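Handout 7: Chairs, and where they go

Notes to go with the Grorkstead evening session on setting up a room. I've typed these up from my own scrawl, so forgive the jumps.

We left off last time with tables. I said then that chairs are the harder half of the job and a few of you laughed, but think about it – a table stays where you put it. A chair gets dragged, tipped back, hung with coats and shoved in sideways by someone hurrying for the bus.

Start with the legs. Thin metal legs are lovely to look at and light to carry, but they put all the weight on four tiny spots. On a soft floor you'll see dents within a week (I have them in my own hallway, very annoying!). Felt pads are fine at home. For a hall I like the push-on rubber caps, and I buy them in bags of 36 so there are always spares in the drawer.

Spacing next. I allow 600 mm of width for each person at a table, elbows included. You can squeeze that for a talk, where people only sit and listen, but please don't squeeze it for a meal. The Treloar room is the one I always use for practice. Its long wall is 3375 mm, so five chairs at 600 take up 3000 and you have 375 left over. Put all of that at the door end! I used to split it between the two ends and got two gaps too small for anyone to walk through.

Lifting: take a chair by the sides of the seat, never by the top rail alone. If two of you are shifting the same one, agree who's walking backwards before you pick it up. Set the back legs down first, then let the front come down after them. It's so much quieter, and the people downstairs will love you for it.

Squaring up comes last. Stand at the end of the row and look along the legs. Your eye picks up a crooked leg much faster than a crooked seat – try it both ways and see.
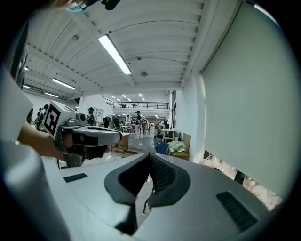 Anderson asked whether it wouldn't be quicker to run a strip of tape along the floor and line the front legs up to that. It would, for a long row, and I do it myself for anything over seven chairs. For short rows I still go by eye.

For next time, draw a room you know well, with the chairs in it, and mark which way the door opens. Pencil is fine.

Comments

Vanderleia Furtado: Do the rubber caps leave black marks on pale lino? Ours did, and I never found out what shifts them.

Anderson Coutinho: Pale grey caps, Vanderleia. Same price where I get mine.

Trivari: is handout 6 still up anywhere? I missed tables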